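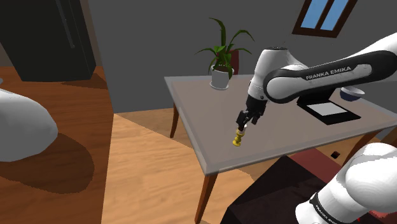
February, 7:40 in the morning

Got in early to finish the 300 for the Haretti set before the weekly merge. We stood at 1671 demos across all tasks last night, and the pick-up task was the one lagging.

Started with the small yellow piece. It is ribbed, so the fingers can close on it a little high or a little low and it still looks like a fair grasp in the log. I want one height, so I threw out the high ones and did them over. Slow work. I also kept the arm low over the table after each grasp and counted to two before moving off. The old demos swing away too fast, and the policy copies that.

The plant stays at the back corner for this batch. I moved it once in the Vonov scenes and the long leaves got in the way of every path from that side. The tray and the bowl can shift a few inches between resets but they have to stay on the right half. I wrote that in the config notes this time so I don't have to remember it.

The simulator hung twice before lunch. Both times it was the reset script, and both times I lost the episode I was on. I have it saving after every demo now — should have done that in January.

Afternoon: replayed 100 of the new ones at double speed. Most are clean. A handful have a long pause at the start where I was reading a message with my hand off the controller. Trimmed those. Two had the wrong task label, left over from the Bonsu bowl set, and I fixed them by hand.

Wrist is sore again. The controller grip is too narrow for me. Going to wrap it with tape and see.

Zolten wants the next set with the lights changed for each episode. I said yes but only after the merge is through. Tomorrow: finish the last of the yellow piece, start the merge before noon, answer the email about disk space.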